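About Mindovitz

Mindovitz packs and ships gift items and table decorations from Liltthorpe. 180 people work here, and our catalog holds 3,654 items.

Automation and our jobs

We brought in our first robot arms for picking. The heavy night shift ended that February. Eight packers moved to arm setup and checking, at the same pay or better. Rosine Marty leads that team.

Each new pick is run in simulation before it reaches the floor. Packers sit in on these runs and can send a pick back.

Simulated picks, white arm over the wooden table:

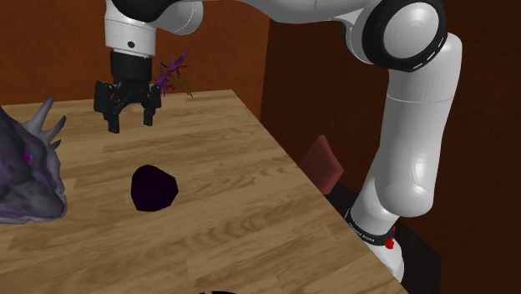
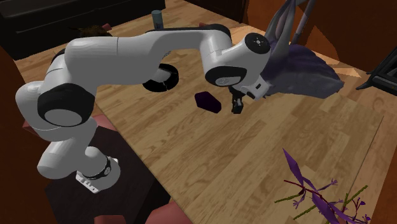 Contact

For jobs, ask for Ginette Lecomte. For tours, ask for Gwenaël Rolland.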